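Cotton duvet cover pilling after a few washes, is it the cover or the machine?

14 replies · 501 views

marlowe_k
We moved into the building on Kirstead in March and bought new bedding for both rooms. The covers were sold as 300 thread count, 100 percent cotton. After maybe five washes both of them have little balls of fuzz all over the top third, where your arms and chin rub. The bottom half looks new.

I wash on normal, warm, regular powder, then into the dryer on the cotton setting until it stops by itself. The washer came with the apartment. I have never had this happen with cotton before. Is the cover bad or am I doing something wrong?

pinhook
Thread count doesn't tell you much about pilling. What matters is how long the cotton fibers are. Short fibers work loose and roll up into pills. A cheap 300 can pill and a good 200 can last ten years.

Also, the wear being at the top tells you it's friction from use. If the machine was doing it you would see it all over.

dry_county
Partly disagree with the above. The machine weakens the surface and then the rubbing finishes it. You need both. I had the same cover on two beds, one washed at home and one washed at my mother's place, and hers never pilled. She has a front loader and hangs everything.

pinhook
That's two people with different beds and different habits, though. Does she sleep in a wool sweater? I'm only half kidding. What you wear in bed has a lot to do with it.

marlowe_k
Flannel mostly, it's cold in that room.

pinhook
There you go. Brushed flannel on plain cotton is like very fine sandpaper. It sheds too, so some of the pills could be flannel fuzz that caught on the cover. Look at the color of them. If the pills don't match the cover, they came from somewhere else.

tub_and_line
I worked in a hotel laundry for 12 years so I will give my two cents.

Close every button or zipper on the cover before it goes in. Turn it inside out. Don't wash it with towels, ever. Towels are the worst thing you can put in with flat cotton. Don't fill the drum more than about two thirds, and for a queen cover in an apartment-size washer that means the cover and the pillowcases and nothing else.

Then take it out of the dryer while the seams are still a little damp. The last fifteen minutes of a hot cycle do more damage than the whole wash.

marlowe_k
I have been washing it with towels. I figured one big load was better than two small ones.

tub_and_line
Most people do. Stop doing that first and change nothing else for a month, then see.

ozark_fern
Can I add a related question? My cover keeps swallowing the rest of the laundry. Socks, shirts, everything ends up in one corner of it in a wet ball and the dryer just spins that ball. Buttons were closed last time and it still happened.

dry_county
How many buttons, and how far apart? Mine has gaps a sock can get through easily. I safety-pinned the two widest gaps and it helped.

ozark_fern
Gaps are about a hand wide. I'll try pins.

tub_and_line
Careful with pins in a dryer. They get hot and they can open. A few big stitches with thread will do it, and you snip them out after.

lowtide28
Going to be the odd one out and say buy polyester blend and stop worrying. I have a Cutavach cover that was $28 and it has been through everything.

pinhook
Blends pill worse than cotton in general. The polyester is strong, so the pills hang on and don't break off. On pure cotton they at least wear away after a while.

lowtide28
Mine hasn't. I don't know what to tell you. Four years, two dogs.

pinhook
Could be microfiber and not a blend. Tightly woven microfiber does hold up. What does the tag say?

lowtide28
Tag fell off years ago.

marlowe_k
Update. I looked at the pills under a lamp. Most of them match the cover but some are gray, and the only gray thing in that load is the bath towels. So you were both right, I guess. I ordered a Dervishi fabric shaver to clean up the worst of it. Is that safe on a duvet cover or will it make holes?

tub_and_line
It's safe if the cloth is flat and tight. Lay it on an ironing board, don't do it on the bed. On a bed the fabric sinks, and you press harder without noticing, and that's when it cuts. Stay away from seams. Know that every pass takes a little fiber off, so don't make a habit of it.

dry_county
I do mine on the bed and have never had a hole. Light pressure and keep moving.

tub_and_line
You can get away with it with a fluffy insert underneath. I still wouldn't on a thin cover.

hallway_moth
I read this whole thread because I was about to order new bedding. Does color or print make a difference? I have a printed one now and want to know if I should go plain.

pinhook
Color doesn't change how much it pills, it changes how much you see it. Dark solid colors show everything. A busy print hides a lot. The worst one I ever owned was plain navy.

hallway_moth
Good to know. Mine is the pink one below. It's had a lot of washes and I only notice the pills if I run my hand over it. I normally wear light cotton pajamas, so that may be helping too.

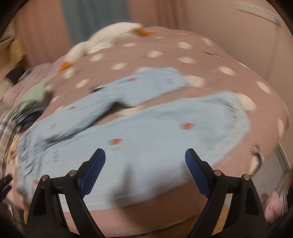

My polka dot duvet with my pajama pants on it

marlowe_k
I like that pattern. Do the white dots stay white?

hallway_moth
So far. I wash it cool with a liquid detergent and I don't use softener on it.

dry_county
Softener is a whole other argument. I use it and my sheets are fine.

tub_and_line
Softener leaves a coating. Some people say it cuts down friction so there's less pilling, and in the short run maybe it does. We quit using it on bed linens at work and they came out feeling cleaner, but they were being washed far more than anyone does at home. For a home bed I don't think it matters a lot either way. Never on towels, though.

ozark_fern
Back to report on the stitches. Three big loops in the widest gaps and nothing got inside the cover this time. It does take a few extra minutes. I might just sew on two more buttons and be done with it.

lowtide28
Or get one with a zipper. The Fluvdale ones have a zipper the whole way across the bottom.

ozark_fern
I had a zippered one before this and the zipper broke in the second year. Buttons I can fix myself.

marlowe_k
Second update, one month in. Covers washed alone with the pillowcases, inside out, warm changed to cool, dryer set to low and stopped early. I shaved the top part once on the ironing board. There are a few new pills but nothing like before. I'm still wearing the flannel, so I can't blame that for all of it.

pinhook
Sounds like it was mostly the towels then. I'll give dry_county and tub that one. I'd still look for long-staple cotton next time you buy.

dry_county
Thank you, I will be printing this out.

marlowe_k
Will do on the long-staple. The second bed's cover was worse than this one, so I may move it to the guest room and replace it in the fall.

14 people found this thread helpful · 6 shares

Last updated 9:40 p.m.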